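Ticket 612 - Demonstration episodes rejected at intake, toaster task
Project: Nevura
Site: Lurham, bench room
Priority: normal
Status: closed, one follow-up open
Opened: April 12, 2026

Reported problem

Intake check rejected 30 of 202 episodes from the two-operator kitchen set. All rejects carry the same reason code: gripper width missing for more than 40 consecutive frames. Pose tracking is complete in every rejected episode. Audio was not recorded and is not part of the check.

Expected behavior

Section 4 of the Plimico collection rules says both finger markers must be readable by the device's own camera from the first frame to the last. A short loss is filled by interpolation. Anything over the limit is a reject, with no manual override at the site.

Log

Entry 1. Re-ran intake on the rejected files with the same build. Same result, same frame ranges. Not a random fault.

Entry 2. Compared the reject list with the device list. Rejects come from both hand-held units, so a single bad camera is ruled out. Lens calibration files are current for both.

Entry 3. Sorted rejects by task step. Nearly all losses start when the device turns toward the ceiling lights at the end of a reach. Marker detection returns one ID out of two, then none. Width can't be computed from one marker under the current settings.

Entry 4. Checked exposure. Auto exposure was on. Rule 4.3 calls for a fixed value, set after the room lights are on and before the first episode. The setting had gone back to auto after the November firmware update. The site checklist still listed it as "set once at install", so the operators had followed the checklist as written.

Entry 5. Set exposure to fixed on both units. Cleaned the marker faces with a dry cloth. Repeated the reach toward the lights, slow and fast, with each unit. Longest loss was well under the limit.

Entry 6. Second finding, not the cause of the rejects. Cable runs were not the same between operators. Rule 6.1 requires the cable to leave the device on the side away from the work and to have slack for a full wrist turn. It also must not drag objects on the table. Operators asked how this applies when two devices share one table. Ní Chonaill, which wrote the rule set for Plimico, replied that each device is judged on its own and that a cable may cross the table as long as it does not cross the path of either gripper.

Entry 7. Table layout reviewed against section 7 (heated appliances). The rule asks for a clear hand path to each appliance and no loose items in that path. Layout to be checked by both operators before each block and written on the session sheet.

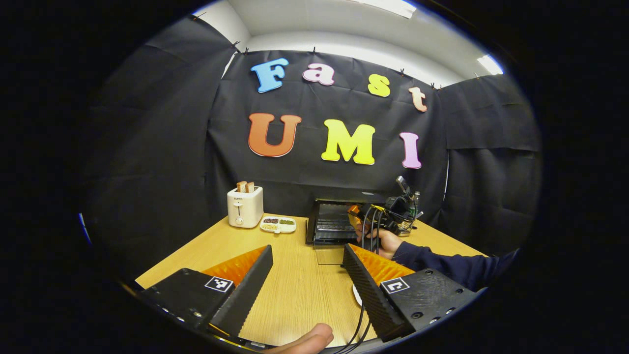 Does a change to the exposure setting mean the lens has to be calibrated again?

Exposure has no effect on the lens model, so the existing calibration stays valid. Recalibrate after a lens change, a focus change or a drop.

Resolution

Checklist line changed to "set fixed exposure, each session, both units". The 30 rejected episodes stay rejected. Rule 4.5 does not allow filled width data over the limit, and a request for an exception was not filed. The same steps will be recorded again under new episode numbers - old numbers are not reused.

Follow-up

Ask Plimico to have intake read the exposure mode from the file header and warn before upload. Open, no target date.

Was this ticket helpful? 4 found this helpful - 2 comments - Share

This site uses cookies to keep you signed in. Accept | Settings

Contact the Nevura help desk | Copyright 2026 Nevura | Back to top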